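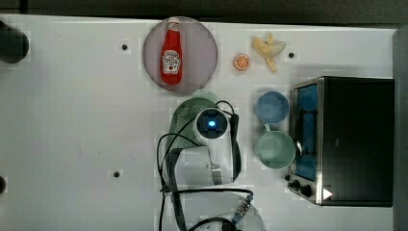
Ketchup on a plate, orange slice beside it.

How to clean a copper pan with ketchup (if you must)

I doubted this one, and I still doubt half of what gets claimed for it. Ketchup is a mild acid with sugar in it. It lifts light tarnish. It won't fix burnt-on grease, whatever your aunt says.

Wash the pan first. Spread a thin layer on the bare copper, wait 2 minutes, wipe, rinse well and dry. Leaving it overnight is a waste of ketchup.

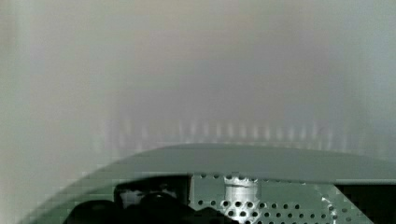 Lacquered copper should be left alone, as the acid can't reach the metal. Paint is no better a candidate: a smooth matte gray-green coat like the one shown has no tarnish to remove, and you'd only be wiping sauce off it. Noelia Esteban swears by adding salt. I tried it and got scratches.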